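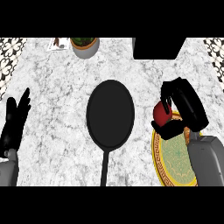 A red apple over a plate, and an empty frying pan.

I have now been told by three separate people that I should put my dog on supplements, and on Sunday I gave in and spent an evening reading the small print on the things.

She is a lurcher, getting on a bit, stiff in the back legs first thing and fine by the time she's smelled breakfast. The vet had a feel of her hips, said they were what you'd expect, and told me to keep her weight down and carry on walking her. I liked that advice. It cost me a consultation fee and nothing since.

Then the woman at the pet shop put a tub of Derenon in my hand. It's a powder, you sprinkle it on the food, and it costs 39 pounds. The label says it "supports active joints", and I'd like somebody to explain what that means. My garden fence supports an active joint whenever she leans on it to bark at next door. I looked for what was in it and found a list with no amounts beside half of the things, and a picture of a spaniel leaping over a log.

Their website says 2,000 owners saw a difference. Fine, but they were asked by the company, after they'd paid for it, and as far as I could find there was no group of dogs getting plain flour for comparison. I'd see a difference too if I'd just spent that much. I see a difference in her most weeks anyway -- it depends on the weather and whether she's been on the sofa all day.

Skanex is the other one people mention. That comes as a chew, 2 a day for a dog her size, and the second ingredient is a sweetener of some kind. So I'd be paying to make her fatter, when the one thing the vet asked of me was the opposite.

I'm not saying none of it works. My neighbour swears by Skanex and her old collie does trot about nicely. He also had his nails cut and lost a fair bit of weight the same month, and she doesn't mention that part unless you ask.

What I have done is cut her tea down by a small handful and put an old rug over the kitchen tiles where she used to slide. She was cross about the first and has ignored the second. I'll ask the vet about the powder when she goes in for her booster, and if he says it's worth a go I'll buy the smallest tub they do.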